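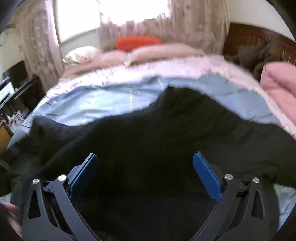 **2024-02-06 – Jellton budget, quick notes**

Draft budget went out last night, all 40 pages of it. Short version – the state cuts its grant to towns again and Jellton is told to borrow the rest. Interest on the old bonds already eats more than the library and the bus line put togther.

Factory orders in Stakenby down for the second quarter. Grenon flat. Exports a bit better, mostly grain.

Fiona Lennox has a longer piece on the bond rates coming later in February. Worth the wait, she read the annexes so you dont have to.

Comments on the draft close in 2 weeks. Send them to the county office, not to us please.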